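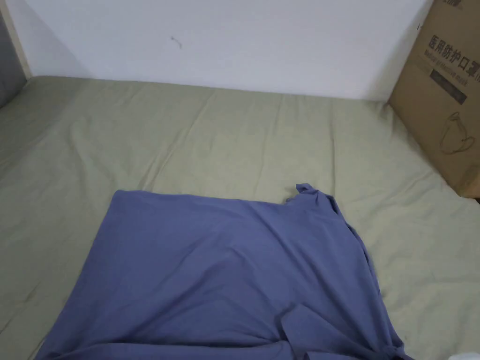 Shirt-folding robot takes shape at Plernlow workshop

23/04/2021 — Members of the Plernlow shared workshop are building a two-armed robot meant to fold laundry at home, and this month they moved on from towels to T-shirts.

The project is called Skerden. It began last September as a single arm clamped to a bench, with a frame cut from scrap aluminum and motors ordered from Condori, a parts supplier. A second arm was added over the winter. The whole machine now weighs 18 kilograms and can be taken apart for the drive between the workshop and members' homes.

Practice is done on beds as well as on the bench. A blue shirt laid out over a pale green fitted sheet is a typical starting point. The software has to find the outline of the garment, pick out the hem and the sleeves, and choose where to grip. Wrinkles in the sheet can be mistaken for the edge of the cloth, and a bunched sleeve is harder still. The group says strong color contrast helps, so white shirts on white sheets have been left for later.

A towel takes the machine six minutes. Shirts are slower, and a person still steps in when a corner slips out of the fingers. New fingertips, cast in soft rubber, are due to be fitted next.

The workshop has been in the old Plovov printing building since 1991 and has eight benches. Build nights are open to anyone with a membership, and the group is looking for people who can sew or solder. Drawings and a parts list for Skerden are kept in a binder at the front desk — ask before taking it home.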